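Standby Power Draw in Shared Student Housing
Project report, Duan residence

Last updated: Monday, March 1, 2021

1. Background
Appliances left plugged in continue to draw current when not in use. This project measured standby draw in 11 rooms of the Duan residence and compared switched and unswitched outlets.

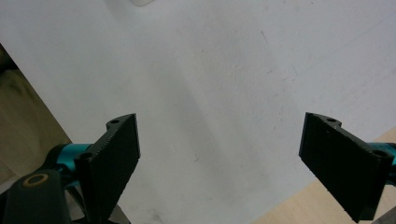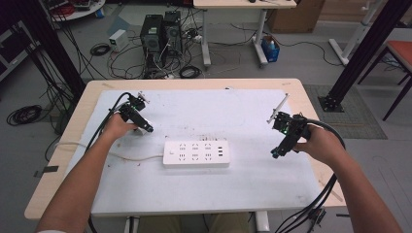
2. Method
Each room was metered for 30 days with a Plandix plug-in meter. Readings were logged every evening in a spreadsheet. For the first half of the period, residents kept their usual habits. For the second half, they were asked to switch off at the strip before going to bed. Refrigerators were excluded. Rooms with an extension rated below 1000 W were given a replacement.

3. Results
Standby draw fell in all rooms except 2. In both of these, a game console had been moved to a wall outlet and was no longer metered correctly. Chargers with nothing attached contributed very little. Older stereo equipment contributed the most.

4. Limitations
The Flesholm wing was not included, as its wiring was under repair in March. Room temperature was not recorded. Meter error at very low loads was taken from the manual and was not tested separately.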